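Ticket 477
Subject: Transferred player still showing at old club, goals gone missing
Product: Saleo League Manager
Reported by: Mostby Town, club admin
Priority: High (was Normal, changed by reporter)
Status: Reopened

Original message

Hi. Need this sorted before the registration window shuts please. We signed Julián Carretero from Pirkley Rovers in August. Clearance came through, their secretary approved it in Saleo, I approved it our end, green tick on both. He still shows as a Pirkley player on the public squad page. Can't pick him on the team sheet either. Search his name, get "player not eligible for this club".

Also his goals have gone. He had 12 for Pirkley last season and the profile says none. Less urgent but he's noticed, and so has his dad.

Tried so far:
Logged out and in. No change.
Different browser. No change.
Phone app. Shows him at Mostby on the app!! But team sheet still won't take him.
Asked Pirkley to look. They see him in "former players", so it's gone through for them.

We play Naylor Athletic in the cup next and he's supposed to start up front. If I put him on a paper sheet and the system says ineligible we get chucked out, happened to Naylor themselves two seasons back.

Support, first reply

Thanks for raising this. Could you confirm whether the player has more than one profile? Type his surname only into Players > All, with the "include archived" box ticked, and tell us how many results come back. Please don't merge anything yet.

Reporter

Done. Two results. One is "Julián Carretero" with the accent, one is "Julian Carretero" without. Accent one has the photo and the transfer. The other has the goals and says Pirkley, active. Same date of birth on both.

So somebody at Pirkley made him twice? Or the import did. Didn't merge. Was tempted.

Support

That is the cause. The transfer moved one profile and the eligibility check is reading the other. We can merge from our side but need written agreement from both clubs, as appearances and cards go across as well as goals. A reply on this ticket will do.

Reporter

Agreed for Mostby. Have rung Pirkley, she's at work till 5pm but will do it tonight. Can you do the eligibility bit first and leave the goals til after? Goals can wait, cup can't.

Support

We can't split them I'm afraid. It's a single job and runs overnight.

Pirkley Rovers (added to ticket)

Agreed for Pirkley. Sorry, I think that was our spreadsheet import, we had a new lad doing it and the accents came out funny so he typed a few in again by hand. Might be others. Good luck to Julián, we miss him already.

Support

Merge run. One profile now, registered to Mostby Town, goals and appearances restored. Please clear the app's saved data and check the team sheet. Closing as resolved.

Reporter -- REOPENED

Nearly. He's on the team sheet now, thank you, saved it straight away. But:

- Squad page has him as a goalkeeper. He is not a goalkeeper.
- Two yellows from last season have come over as current, so it thinks he is 2 bookings into his ban count. Should be none, league wipes them in the summer.
- Shirt number blank. Won't let me save one, says "number in use". It's in use by him, on the profile that doesnt exist any more.

The bookings one matters. The league checks those.

Also while I'm here -- fixture export to calendar has started putting home games at Pirkley's ground. Only for him, on his own player calendar. Everyone else's is right. Guessing same thing.

Attachments (3)

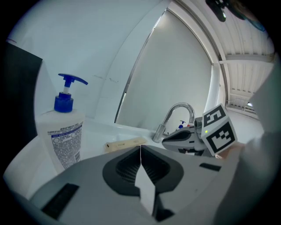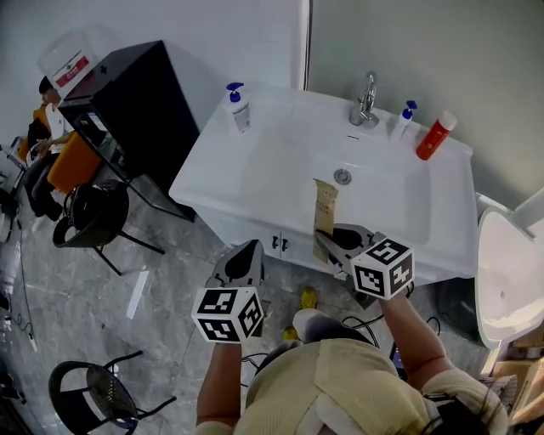 Basin and taps end
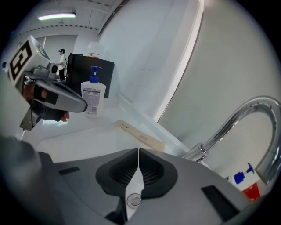
Support

Thanks, we've split out your four points:

Position: you can edit this yourself, Squad > Player > Details. The merge keeps whichever position was entered first.
Bookings: ours to fix. Passed to the data team.
Shirt number: the old profile is still holding it. Will be released tonight.
Calendar: he needs to unsubscribe and subscribe again, the old link still points at the old profile.

Reporter

Position changed. He's a striker again. He's re-done the calendar and home games are at home.

Bookings still showing 2 as of 9pm. Can someone put something in writing that I can show the ref's secretary if it isn't cleared in time? Even a line.

And re the import, Pirkley has gone through theirs and found another lad doubled up, she'll raise her own ticket. Any chance of a warning when you add someone with the same date of birth? The upload limit is 1,000 rows, noone is going to spot an accent in that.

Support

Bookings corrected, please refresh. Profile shows no current cautions. You're welcome to use this message as confirmation. Duplicate warning logged as a feature request, no date for it.

Reporter

Showing none. Shirt number saved too, he's got 9. Leave it open til after the Naylor game please, I'll close it myself once the result's gone in.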